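**Handout 2: comparing two grippers on the bin-to-bin task**
Practical course, revised 3 December 2021

Both grippers are tested on the same arm with the same controller settings. Gripper A is the Raltora two-finger unit; gripper B is the Miteo. Change only the gripper and its tool offset. Everything else stays as you left it in November, including the bin clamps – check them for play before the first run.

A trial is one attempt to lift one object out of the front bin and release it in the rear one. Objects are placed by hand, and soft, rigid and irregular shapes are mixed on purpose. A brush lying flat and a cup on its side call for different approach angles. 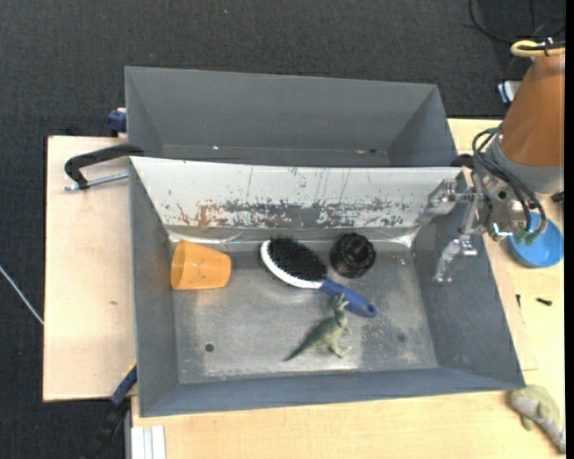

Why is a failed grasp logged separately from a dropped object?

A failed grasp points to the approach or the finger opening. A drop happens after contact, and points to grip force or finger surface.

The Guvstead log holds 3578 trials for gripper A, of which 3207 are complete. Gripper B has 2243. Compare success rates, not totals, and leave out incomplete trials. Objects resting against a wall go in a separate column – the Lu script expects this and will stop if the column is missing.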